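Patch cables, boxes and a lot of floor

Network closet clear-out at Rarden. Notes are short and written with one eye on the clock. If a caption looks wrong it probably is, tell me and I'll fix it.

Background for anyone new: the small office on the Daly side is getting its wiring redone. Old gear out, keepers tested, everything relabeled and put back in an order that makes sense. We had 107 cables in the bin when we started. 51 kept so far. 13 straight to recycling with snapped clips or chewed jackets. The rest still waiting on the tester.

How the keepers are getting sorted, as people keep asking:

Length first, then color. Tried it the other way in the Drutport office and spent half the day hunting for a short blue one.

Yellow is for anything that runs to the switch. Blue for desks. Gray is whatever was left over, no meaning at all, don't read into it.

Anything under a foot goes in the zip bag. Anything over 25 feet gets its own velcro tie and hangs on the hook.

Boots. Mixed feelings. The ribbed ones save the clip when you drag a cable out from behind a desk, but on a packed switch they're a pain to get your finger under. Keeping them anyway. If you're buying new, get the slim kind.

Labels go on both ends, two inches back from the plug. Not on the boot, they slide off. I did thirteen of them on the boot before I noticed and had to redo the lot.

Tester goes beep, cable goes in the keep pile. Tester skips a light, cable goes in the bin. No second chances, we did second chances last time and they all came back to haunt us in May.

Working on the floor was the right call. Tables were too small and stuff kept rolling off. Plank floor is fine with something soft down in the places where you kneel, and a bit of foam so the gear doesnt scrape. My knees still disagree.

Switch order top to bottom: door, front desks, back desks, printer, spare. Leave the last two ports open. Someone always turns up with one more thing.

Power bricks are a seperate job. There's a box marked Wiltitz with all of them in it and none are matched to anything yet. If you remember which brick goes with the little black router please write it on tape and stick it on.

Still to do
Test the rest of the bin
New labels for the back desks
Dust out the closet before anything goes back in
Find the other crimp tool (last seen in the kitchen drawer)
Screws, the short ones, we're down to a handful

Order list is at 64 dollars right now, mostly ties and a pack of keystones. Add to it before lunch or it waits for the next round.

Yellow run, at the gear end. Plank floor, foam strips on either side, dark mat close by.

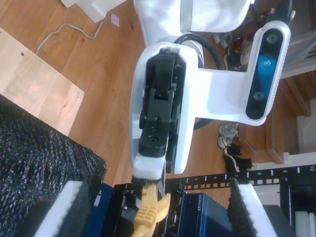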